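Aug 7, 2022

Long day at the Cimodov shop, and most of it went to one fault. I want it written down while I still have the order straight.

The folding cell stopped at 10:35 with the right arm part way through a sleeve. No bang, no smell. The screen said the wrist joint had lost its encoder signal, and the arm locked where it was. Boris hit the stop anyway, which was correct. I cleared the fault, homed both arms, and it ran 49 more cycles before it did the same thing again. Same joint, same message.

Lachlan thought it was software, because we loaded the new Cedus build on the controller last night. I thought it was the cable. We had the same message in May on the left arm and that was a connector. We went back to the old build to settle it. It faulted again after lunch, so the build is cleared, for now. 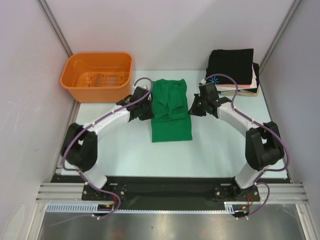 The right wrist cable has been on my mind for a while. It has done a lot of bending, and I never liked how tight it was at the gripper when the arm reached across. I ran the arm through its range at slow speed with my hand on the stop and Viera watching the signal on the laptop. At most positions it was clean. With both grippers down beside a folded shirt, one on each side, the purple cables go up in a loop over each gripper, and that was where the signal started to drop on the right. Back the wrist off a few degrees and it came back. We did it four times and got it four times.

Pulled the cable at 3. The jacket looked fine but I could feel a soft spot just behind the connector. Viera put the meter on it and one pair opened when I flexed it there. The spare from Bartoš is 300 mm longer than the old one, so I had to move two clips to take up the slack. Not pretty.

What bothers me more is the recovery. After the second stop the arm homed itself with the gripper still closed and dragged the shirt with it. If Boris had been reaching in for it, that would have been a different day. I told Kamil it should not home without someone confirming the gripper is open and the area is clear. He said he will write it up for Mavier. I asked him to do it tonight — he said tomorrow.

Left it running slow with the new cable. No faults when I went home at 6. Need to order 2 more spares and check the left side the same way.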